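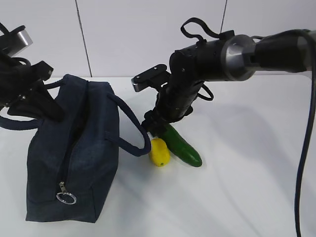 How does a zipper work?

Have you ever zipped up a big cloth bag and wondered what keeps it shut? There's no glue and no magic in there — just two rows of tiny teeth and one clever little slider, and once you know the trick you'll want to look at every zipper in your house!

Each tooth has a bump on one side and a hollow on the other. When you tug the slider along, it squeezes the two rows together so that every bump tucks into the hollow of its neighbour. Pull it back the other way, and a wedge inside the slider pushes the teeth apart again.

The bit you hold is called the pull. Some pulls are very small, so people add a ring to them, like the split ring you'd put your keys on. It gives your fingers something bigger to grab, even when you've got your mittens on in December.

A shopping bag needs good handles too. Thick rope ones are kinder to your hands than thin string, as the weight is spread over more of your skin.

Try it yourself: find a bag with a zipper, pop in a lemon and a cucumber (toy ones are fine), and close it very, very slowly. Can you hear the teeth clicking together? Ask a grown-up for help if the zipper gets stuck.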